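Sleep and screens in shared student housing
Group 3, Izzati Santoso and Slamet Tuhumury

Background
We wanted to know if people in the Kalside halls sleep worse when they use a phone in bed. Loads written on this already but mostly about school kids. Ours is first years only.

Method
28 people signed up, 17 kept the diary going to the end. Each wrote down lights out, wake up time, last phone use and a score for how rested they felt. Diaries were on paper becuase the app kept logging people out. In the end we had 126 usable nights.
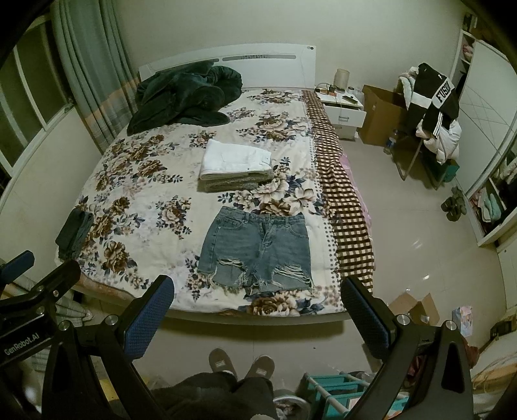 Nights with missing wake up times were thrown out. Also the ones during the June fire alarm tests, for obvious reasons.

Results
Phone in bed = later lights out, pretty clear. Rested score is messier. Some heavy users scored themselves high nearly every night, and two of the lowest scorers hardly touched a phone. Noise in the corridor came up alot in the comments, more in Brovano block than the others.

Problems
Self reporting. Small group. We didnt ask about caffeine and should have. Slamet's spreadsheet had the clock times as text so the averages had to be done again.

Still to do
Graph 3 needs its axis labels. Reference list is in the appendix.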